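Notebook, print room
April

Crew shirts for the Zotdale regatta, second round of tests

Picking up where the last page stopped. The samples from Tuteck are in, the Brovon blanks arrived with them, and I still don't have the thing I asked for, a strip of bare film with no adhesive on it. What they sent is the same sales card as before with a new cover sheet. The cover sheet says the transfers are good for "a full season of offshore use." Whose season? Washed how? I wrote back asking for the test conditions and got a second copy of the cover sheet.

So I'm testing them myself, same as last year.

What's on the bench: Brovon long sleeve in white and in the mid blue, Wikström polo in navy, Wikström short sleeve in white. All polyester knit, all sold as sun protective. The order, if it goes through, is 100 pieces to start, regatta logo on the left chest and boat name across the upper back. Boat names are the awkward part. The chest logo is small and fills in well. A long boat name is a wide strip of film across the shoulder blades, right where the cloth has to stretch when someone reaches for a winch, and it's also where a life jacket sits and rubs all day. Every problem we had last year was on the back. The chest logos came home looking fine.

Press settings. The Tuteck card gives one temperature for all polyester, which I don't believe. The navy Wikström polo gave me dye creep at the card temperature. White letters on navy went a dirty lilac. It didn't show when I peeled the carrier, it showed after lunch, and it was worse the next morning. I ran it again cooler and longer and it's better, though I wouldn't call it white. Zeeshan Jatoi looked at it and said it was white. We put it next to the chest logo on the white shirt and he changed his mind, so at least that's agreed. For navy we either use the film with the blocking layer, or we go to pale gray letters and let the lilac get lost in the gray. I like the gray. The regatta people will want white, they always do, the artwork has it as white and somebody's brother drew the artwork.

The blocking film is stiffer. You can feel it through the shirt like a piece of tape. On a chest logo I could live with it. Across the back I think the crews will hate it by the end of the first race, but that's a guess and I should get someone to wear one.

Brovon mid blue: no creep at all, cool or hot. White letters stayed white. Either it's a better dye or it was washed off properly at the mill. One sample bag proves very little, and the bulk lot may well come out of a different vat. I want a shirt from the bulk lot in hand before I press anything with a name on it. I've asked for that in writing.

Stretch. I clamped a strip of each print and pulled by hand, slow, then let go. Crude but it's what we have. The standard film cracks across the narrow parts of letters first, the crossbar of an A, the middle of an E. The stretch film doesn't crack but it comes back wavy. On the white Brovon you notice the waves. On the blue you have to look for them. Opening up the lettering helped more than changing the film did. The font they picked is thin and slanted and looks fast on a screen. I've redrawn two boat names in something heavier with the corners rounded off, and they pull much better. I'll send both versions and let them look at the cracked one.

Wash. Machine, warm, no softener, hung to dry. The aim is 30 washes on each sample. We've done eight so far. At eight there is nothing to see on any of them except the first navy polo, which was bad before it went in. I don't count that as good news. Last year's prints looked perfect at this point too, and started lifting at the corners later. The Tuteck card says tested to 1000 flexes, and I'd trade that whole number for one honest photo of a corner after a summer of salt and sunscreen.

Sunscreen is its own page. Short version: I rubbed the spray kind and the thick white kind onto the prints, left them under the lamp, then washed. The spray kind took the shine off the standard film and left it slightly sticky. The thick kind did nothing to the film and put a yellow mark in the white shirt around the collar that isn't coming out. The yellow mark has nothing to do with us, but we'll be the ones who hear about it. Put a line on the care card. People don't read the care card, put it on there anyway.
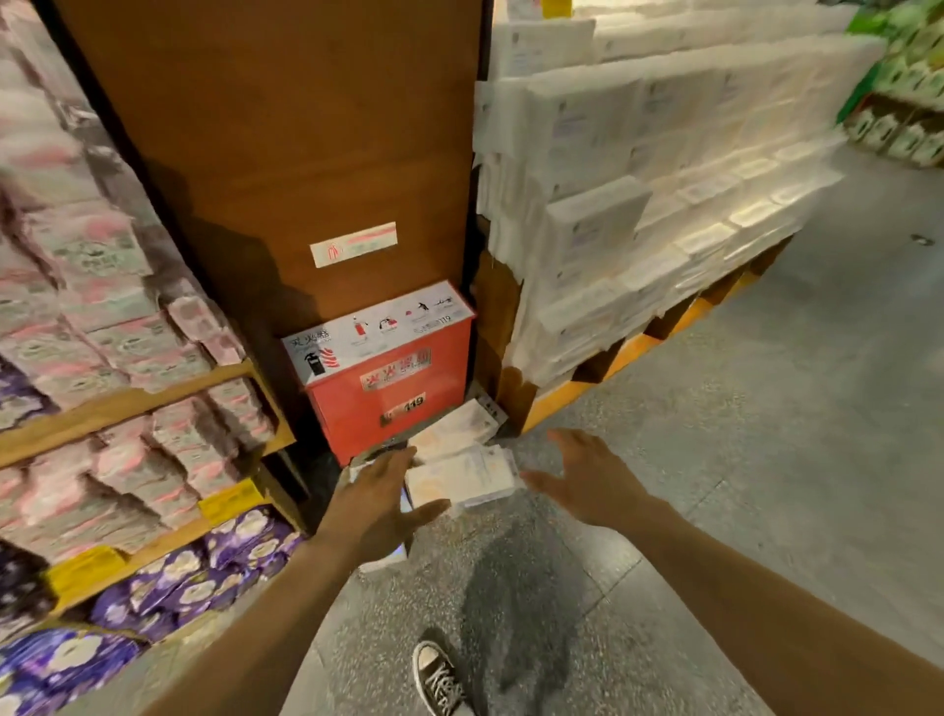 Wicking was next, and here I trust the brochures least. Both shirt makers claim the cloth pulls sweat off the skin and spreads it to dry, and both show a neat round drop growing into a neat round circle. I've never had a round one. A big damp patch hardly ever centers itself on whatever it started from; look at the dark area on the speckled floor by those tissue packs, going off below them and to the right. Cloth does that too, and with cloth you can usually find the grain that's pulling it. On the Brovon the water ran up and down the shirt along the knit and barely went sideways. On the Wikström it went sideways more, with a tail toward the side seam. If I'd only measured one direction, either shirt could have won. So from now on we mark the outline of the patch with a pencil, all the way around, and compare areas. No more single ruler lines, mine included.

What the print does to wicking is the real question and the brochures skip it. Film is plastic. Water doesn't go through it. A drop placed just under the boat name creeps up to the edge of the letters and stops, then goes around if there's a gap. With the thin slanted font the gaps are long and it gets through. With my heavier letters there's less gap and it goes around more slowly. I don't love finding that out, having just argued for the heavy font. The worst by far is the version with a solid panel behind the name, which one skipper has asked for in his boat's hull color. Behind that panel the inside of the shirt was still wet when the rest had dried. On a hot day that's a plastic bib worn backward. I'd rather lose the panel order than print it. Zeeshan thinks we should print it if they pay for it. Left that open.

Perforated film exists and would fix some of this. Tuteck lists it, at a price, with a delivery date that has moved twice. I'm not planning around it.

UV. I'm not equipped to test this and I'm going to say so to the customer. The shirts carry a rating from the maker. The rating is for new cloth, as far as I can tell from the tag, dry and not stretched. A pale knit pulled tight over wet shoulders can't be giving the same number, and I won't repeat the number on our paperwork as if it were ours. Our quote will say "see maker's label" and stop there. If the regatta wants to print it on their order page, that's up to them.

Sizing. The Brovon runs long in the arm and the Wikström runs short in the body. The size charts look like they agree, but they're measuring different things, one across the chest laid flat and one around the person. A crew that orders the long sleeve and the polo in the same size will have one of them back on our counter. I want a set of try-on shirts at the registration desk or at least one of each size sent around the boats. Last year we offered that and got told there wasn't time, and then there was time to send back a box of larges.

Boat names again. Whoever takes the order form needs to make people type the name the way they want it printed, capitals and all, and then sign under it. We had one name come through three ways on three forms from the same boat. We picked one. We picked wrong. The form should also ask for the name of the person to call. An email address for the whole crew is no use, nobody on it answers.

Deadline. They want to keep the form open until the last possible week so that late entries can order. I've said no. With the blanks coming from two places and the film from a third, anything added late gets pressed in a hurry at night and those are the ones that lift. I offered a second, smaller run after the regatta for latecomers, which went down badly. Fine. Better they're annoyed now.

Embroidery came up again. It would hold, no argument, and it wouldn't care about sunscreen. On a thin knit it puckers, the backing scratches, and a boat name across the shoulders in thread would weigh more than the sleeve. For the chest logo on the polo only, maybe. I'll stitch one on the ruined navy polo, which has no other use now.

Where this leaves it, as of tonight:
Brovon mid blue with standard film on the chest and stretch film on the back is the one I'd put my name to, provided the bulk lot behaves.
White Brovon the same, with a warning about the waves.
Navy polo only with gray lettering, chest only, nothing on the back.
Wikström white short sleeve not decided. It washed fine, it printed fine, and the collar seam was already coming undone on one of the samples when I opened the bag.

To do: finish the washes. Redo the drop test with salt water, I used tap. Get someone who sails to wear the blocking film for a day and be rude about it. Chase Tuteck for the bare strip. Ask again about the flex test, in particular what they count as one flex. New lamp bulb, the old one is flickering and I don't know for how long it was doing that, so the sunscreen times above may be off.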